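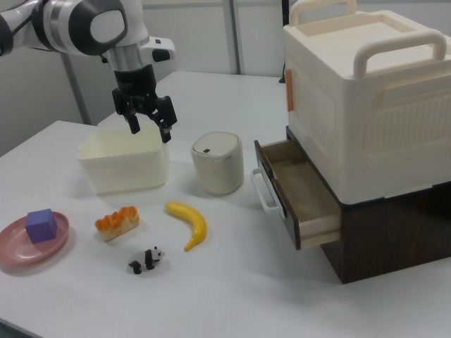
White bin on the table, robot arm over the right half of it.

Collham Social Club – Opening Walk-Round, With Comments
Checked 17/10/2026

Same sheet as last time, with my notes under each line. OK means I looked at it and was happy. FIX means it needs doing before the next function. WATCH means I'll be back with the flashlight and a grumpy face.

OUTSIDE AND ENTRANCE

Front steps and handrail – OK
Handrail is solid now! I leaned my whole weight on it and it didn't budge. The yellow edging on the bottom step is wearing thin again, so if anyone has half a can left over from the parking lot lines, bring it in.

Ramp at the side door – FIX
Leaves. So many leaves. I swept it while I was there but it'll be covered again by the weekend, and it gets slick as anything when it rains. Can whoever opens up please run a broom down it first thing. The broom lives inside the side door, on the left.

Entrance lights – OK
Both working. The timer was still set for September so I moved it forward an hour.

Door mat – FIX
One corner has curled up and I caught my toe on it (nobody saw, thank goodness). I've turned it around for now so the curl is against the wall. We've had good wear out of the Fliltex ones in the back hall and I'd happily get another of those.

MAIN HALL

Fire exits clear – FIX, done on the spot
There were 4 stacking chairs and a rolled-up banner in front of the rear exit. I moved them. I know it's a handy corner, and I know it's only for five minutes, but please, please find another corner.

Exit signs lit – OK
All lit. I held the test button down on each one for the full 90 seconds and the batteries kept them going.

Extinguishers – OK
Gauges in the green, pins in, tags in date. The one by the stage had a coat hanging on it. The coat is now in lost property.

Floor – WATCH
The dance floor has a board lifting slightly near the edge closest to the bar. It isn't bad enough to rope off, and I've taped it so heels won't catch. I'd like somebody who knows wood floors to have a look before the Vuvardale supper, when we'll have a full room.

Tables and chairs – FIX
Three chairs with wobbly legs have gone into the back hall with red tape on them. Red tape means don't sit on it! Last time two of them found their way back out before they'd been mended.

Room limit notice – OK
Still posted by the double doors and still readable. The limit is 400 standing, less with tables out, and the seating plans in the binder give you the number for each layout.

BAR AND KITCHEN

Fridge temperatures – OK
Kitchen fridge reading 38, bar fridge 39. The log sheet has gaps in it, though. Reading the dial takes a second and writing it down takes another, so let's do both.

Hand sink – OK
Hot water, soap and paper towels all there. Somebody had left a mop bucket in front of it, which I've moved to the closet.

Ice machine – WATCH
Clean inside, and the scoop was in its holder. It's making a rattle I don't remember from before. If it gets louder, switch it off and leave me a note.

First aid box – FIX
Low on small bandages, no burn gel, and the scissors have wandered off again. I'm picking up refills this week. If you borrowed the scissors, no questions asked, just put them back.

Cleaning products – OK
All on the low shelf, lids on, labels facing out. Lovely job, whoever did that.

RESTROOMS AND BACK HALL

Grab rails – OK
Tight on both sides.

Emergency pull cord – FIX
Tied up out of the way again. It has to hang down to the floor or it's no use to a person who has fallen. I've untied it and put a little card on it.

Back hall lighting – FIX
One tube flickering at the far end. We have spares in the Umali box on the top shelf, but use the proper stepladder and have someone hold it.

Storage racks – OK
Heavy stuff is down low now and it makes such a difference – I could get at the folding tables without moving almost 5 other things first.

STILL OPEN FROM LAST TIME

Parking lot light by the dumpster. Parts ordered, still waiting.
Spare key for the meter cupboard. Still missing. I've looked in the tin, the other tin, and the drawer.
Sign-in book at the side door. New one is in place but the pen has already gone, so I've tied one on with string.

If you fix anything on this list, put your initials and what you did next to it on the copy pinned up behind the bar. I'll be checking the ramp and the rear exit again before the supper.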